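Trallex path follower: rover leaves the path on the return leg
Ticket 172
Project: Gravport student rover, autonomous path class
Status: Closed, with one item left open
Priority: High (blocks the distance run)

Summary

The rover follows the path outbound without trouble. On the way back it drifts right and puts a wheel in the grass, usually in the first third of the leg. Manual driving is fine in both directions. The same code passed every test in the gym hallway.

Setup

Chassis: Kofler four-wheel kit, stock motors, second battery tray added by us
Camera: front mount, fixed angle
Software: path follower from the main branch, no local changes
Speed: slow preset
Course: the asphalt path we use for all outdoor runs

Steps to reproduce

1. Place the rover in the middle of the path at the start.
2. Run the follower to the turnaround.
3. Turn the rover by hand and restart the follower.
4. Watch the right front wheel.

Expected: rover stays on asphalt for the whole leg.
Seen: rover moves right, slowly at first, then crosses onto the grass. It does not stop. The operator has to hit the kill switch.

Log

Entry 1
Repeated the run with fresh batteries. Same result. Swapped the left and right motor leads at the controller and reversed them in software, to see if the drift changed sides. It did not. Motors and drivers ruled out.

Entry 2
Checked wheel alignment on the bench. Right rear was loose on its hub. Tightened it and used thread locker. Drift on the return leg is unchanged, so this was a separate fault. Left a note on the pre-run checklist to check the hubs.

Entry 3
Turned on frame saving. The follower now writes one camera frame for every 15 it processes. Before this we only had the steering values, and those told us the rover thought it was centered while it was driving into the grass. Storage filled up during the first try because the old test footage was still on the card. Cleared it and ran again.

Entry 4
Went through the saved frames with the mask overlay turned off, to see what the follower has to work with. There is no painted line and no curb on this path. The asphalt goes straight into the grass, and the edge is uneven. The dry grass is pale and so is the sky. In the hallway the floor met a dark baseboard on both sides, so the edge finder never had to deal with anything like this.

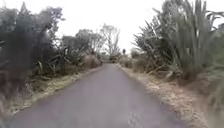
Entry 5
Turned the overlay back on. Two things are wrong with the mask.

First, the top of the search area is too high. The follower is looking for path pixels well above the point where the path ends, and it picks up sky between the plants. The sky and the asphalt are both gray enough to fall inside the same color range. When that happens the center estimate gets pulled toward the bright gap.

Second, the right verge is partly counted as path. The brightness threshold was 200, set in the hallway. Lowered it in small steps until the grass dropped out of the mask on the saved frames.

Entry 6
Moved the top of the search area down so it sits below the horizon. Replayed 1,000 saved frames through the new settings on the lab computer. The center estimate stays on the asphalt in all the outbound frames. On the return frames it still jumps in a few places where the surface is cracked. The jumps are short and the smoothing filter takes care of them.

Entry 7
Field run with the new settings. Outbound good. Return leg good until the turn near the end, then the rover slowed and stopped by itself. The log shows "path lost" at that point. This is the correct behavior. The old version would have kept driving. Restarted by hand and finished the leg.

Entry 8
Raised the "path lost" timeout a little. Ran the full course again, out and back. No wheel on the grass, no kill switch. Ran it once more with the camera mount bumped slightly to the left on purpose. The rover held a line left of center but stayed on asphalt.

Cause

Edge finder settings were tuned indoors and copied to the outdoor profile without being checked. The search area included sky, and the threshold let dry grass through.

Fix

New outdoor profile saved as a separate file. The hallway profile is unchanged and should only be used in the building. The launch script now asks for a profile name and will not start without one.

Still open

The outdoor profile has only been run under an overcast sky. Strong sun and hard shadows have not been tried. Someone needs to save a set of frames on a bright day and replay them before the Brorard meet in February. Please open a new ticket for that and link it to this one.

Also, the grass may be green by then. The threshold should be looked at again at the same time.

Closed 2 December 2023. Reopen if the drift comes back with the outdoor profile loaded. Attach the steering log and the saved frames, and write down which profile was used.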